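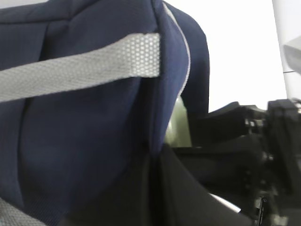

November 16, 2024. Entry for the Inda review, Flastulstead.

The session concerned the unpacking and closing of soft bags, a chore that the Bhuiyan office wishes to see automated. I remain of the opinion that cloth is the harder part of the matter – a carton keeps its shape and a tote does not. The navy bag was on the white table, its zipper partly open, with one arm at its lower front.
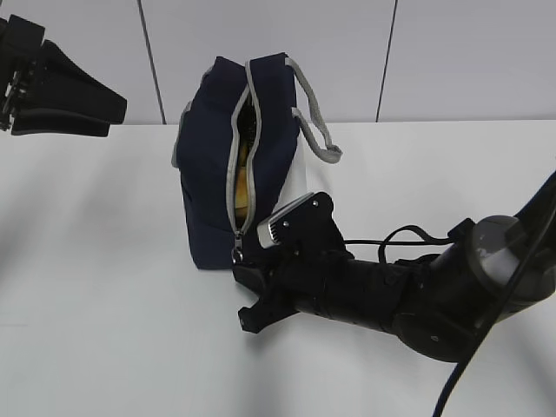
Thilini Khan held that a machine need not match a person's pace in a stockroom, provided it could be left alone overnight. I recorded the point and did not concede it. Of 66 attempts logged under the present settings, 13 were completed without assistance. The next review is set for December.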